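How to Paint a Small Room Without Losing Your Whole Weekend

Posted July 2025

I have now painted every room in our place in Trostmont, and a couple of them twice, so I've made most of the mistakes you can make with a roller. A few of you wrote in after my shelf post asking how I go about it. So here's my whole routine, start to finish, for a plain small room with plain walls. No fancy finishes, no stencils, just one color that goes on evenly and stays there.

What you'll need

A gallon of wall paint, a nine-inch roller frame with two covers, a two and a half inch angled brush, a tray, painter's tape, spackle, a putty knife, fine sanding sponge, drop cloths, a damp rag and a screwdriver. I buy the Clarka angled brushes because they keep their edge and the handle fits my hand (small hands, I know, I know). Any decent brush works if you wash it properly.

Please don't buy the cheapest roller covers! They shed, and you'll be picking fuzz out of your paint all afternoon.

Step 1: Pick the color on the wall, in the actual light

Off-whites are the sneakiest colors in the store. I brought home one called Skikinholm that looked like warm milk on the chip and went straight to pink once it was up in my north-facing hallway. Now I paint a big square on two different walls and look at it in the morning, at dinner time and with the lamps on. Give it a full day. If you still like it at night, you're good.
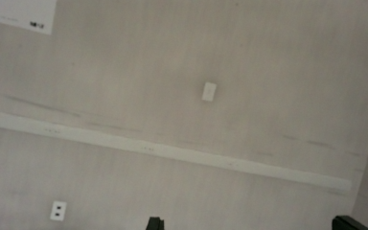

Sheen matters too. Flat hides bumps but marks up if you so much as look at it. Eggshell is my pick for nearly everything, and I keep satin for bathrooms and kitchens where I'm wiping things down all the time.

Step 2: Measure before you shop

Add up the width of all your walls, multiply by the height, and that's your square footage. Then double it for two coats. My whole downstairs came to 507 square feet of wall, and I bought way too much the first time because I guessed. The can will tell you how far it goes. I don't bother subtracting for windows and doors in a small room – the extra ends up being my touch-up paint, and I always want touch-up paint.

Step 3: Clear out and cover up

Get everything light out of the room. Whatever is too heavy or fixed down gets a drop cloth over it, tucked in and taped so it doesn't slide off when you brush past. Canvas cloths on the floor, plastic on the furniture. Plastic on the floor is slippery and paint drips sit there wet forever, and then you step in them and walk to the kitchen. Ask me how I know.
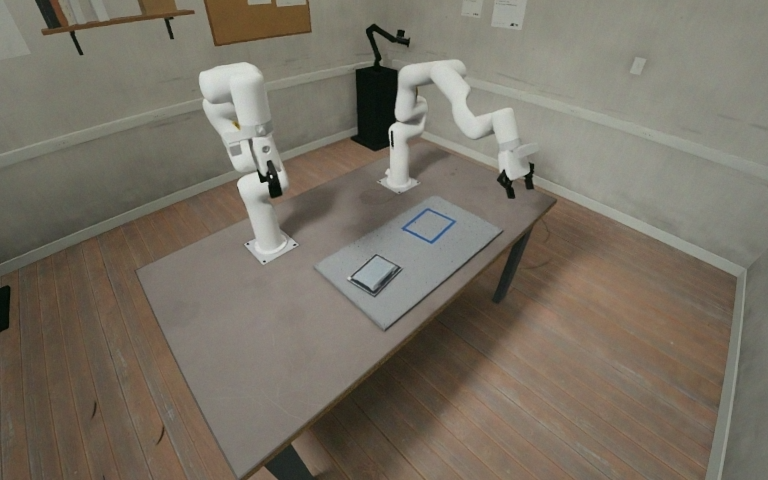

Step 4: Fix, sand, wipe

Take down the nails and hooks first. Fill the holes with spackle, let it dry all the way, sand it smooth and feel it with your fingertips with your eyes closed. Your fingers will catch a ridge your eyes miss. Then wipe the walls with a damp rag, baseboards too, and let them dry.

Turn off the power at the breaker before you take off any outlet or switch covers. I tape the screws to the back of each plate and put them all in one sandwich bag. It takes five minutes and it looks so much neater than painting around them.

Step 5: Cut in

Load the bottom third of the brush, tap both sides on the inside of the can (don't wipe it!), and start a little way off the corner. Then push the paint up to the line slowly. Do one wall at a time, cut in and roll, so the brushed edge is still wet when the roller gets to it. If you cut in the whole room first you can end up with a darker border all the way around, like a picture frame.

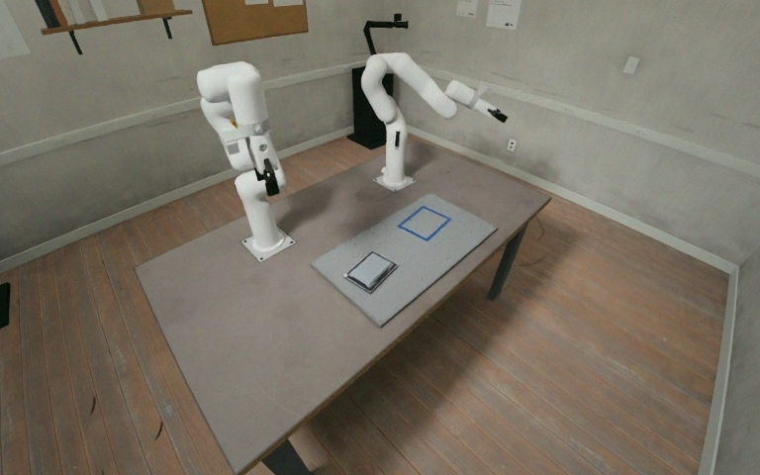

I stand on a step stool for the ceiling line, and I breathe out on the long strokes. Sounds silly, but my lines got a lot straighter once I started doing it.

Step 6: Roll

Dampen the cover, squeeze it out and load it well. Work in strips from floor to ceiling, overlapping each one a bit, and finish with light strokes all in the same direction. Don't press hard to squeeze out the last of the paint. Reload instead. If you spot a drip ten minutes later, leave it alone, let it dry and sand it before the second coat.

Wrap your roller and brush tightly in plastic wrap between coats and they'll be fine for the few hours you need.

Step 7: Second coat and tape

Check the can for the recoat time, then do it all over again. Pull the tape while the last coat is still a little soft, slowly, back on itself at an angle. If it starts to lift the paint, run a utility knife lightly along the edge and keep going.

Write the color name, the sheen and the room on the lid with a marker before you put the can away. I skipped that in April and I've got two identical cans in the garage that I still need to open and figure out.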